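### 4.2 Contact-phase segmentation

Each demonstration is split into contact phases before training. Planis reads the jaw widths of both grippers and marks a phase change when either width stays within a small band for 600 ms. Fixed thresholds worked for towels but failed on denim, where a thick fold holds the jaws open and a closed grasp looks like a half-open one (Figure 3). We therefore fit the band per grasp, using the width at which closing speed first drops to zero.

The segmenter was run on 1,503 demonstrations. Labels were checked by hand in February by Dulce Villaseñor, and disputed boundaries were set to the later of the two candidates. Phases shorter than 3 samples were merged with the one before.

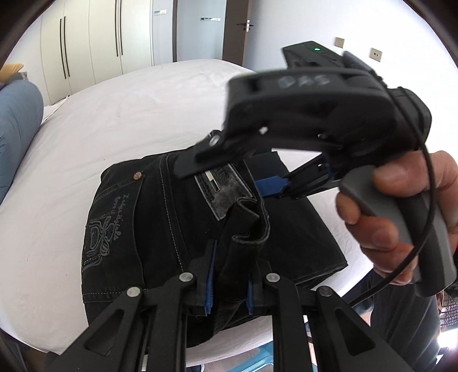 **Figure 3.** Two-gripper handling of folded black jeans on a bed. The lower jaws are around a bunched part of the fabric.

The fitted band adds one parameter per grasp - the stall width - which is stored with the phase label and passed to the policy as an input. Training used some 4,000 phases from the Bastos split, with Fitalel held out.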